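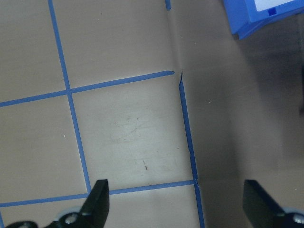

Empiezo por lo que más me preguntáis en tutoría: cómo se reparte un territorio en distritos electorales y por qué dos partidos con los mismos votos pueden acabar con escaños muy distintos. Pensad en un plano dividido en cuadros grandes con tiras de cinta azul, un poco torcidas, y con algún hueco donde una línea no llega a tocar la siguiente. Pues muchos mapas de distritos empiezan así de toscos, y cada vez que alguien mueve una de esas líneas cambia quién vota con quién.

## Tema 6. Trazar distritos

El caso que voy a usar todo el tema es el del municipio de Dalisay, que me inventé hace años con Bienvenido Bañez para un seminario y al que le tengo ya bastante cariño. Tiene 32 concejales, uno por distrito, y cada distrito ronda los 2000 electores. Compiten dos partidos, Brodow y Plukonel (los nombres son cosa de Bienvenido, a mí no me miréis).

Tres términos que tenéis que manejar:

- **Concentrar**: meter a los votantes del rival en pocos distritos, para que los gane por mucho y le sobren votos.
- **Dispersar**: repartirlos entre muchos, para que pierda en todos por poco.
- **Voto sobrante**: el que no hacía falta para ganar, más todos los que van a una candidatura perdedora.

Un ejemplo rápido. En el distrito 4 votan 2000 personas y Plukonel saca 1638. Le bastaban 1001, así que le sobran 637 - y los 362 de Brodow se pierden enteros. Haced lo mismo con el distrito 5 de la hoja de datos y comparad.

## Lo que suele salir mal en los trabajos

Casi todo el mundo mira la forma. Un distrito con una cola rarísima huele a trampa, sí, pero a veces sigue un río o un barrio viejo, y hay mapas de cuadrícula preciosos que son injustísimos. ¡Mirad siempre los votos antes que el dibujo!

## Para el próximo día

Leed el capítulo de Clive Stockdale sobre comisiones independientes (está en la carpeta Caso, segunda versión, la de abril tenía una tabla mal). Traed hecho un mapa alternativo de Dalisay, a mano si queréis, con el recuento de votos sobrantes de cada partido. Lo discutimos por parejas y luego lo vemos entre todos.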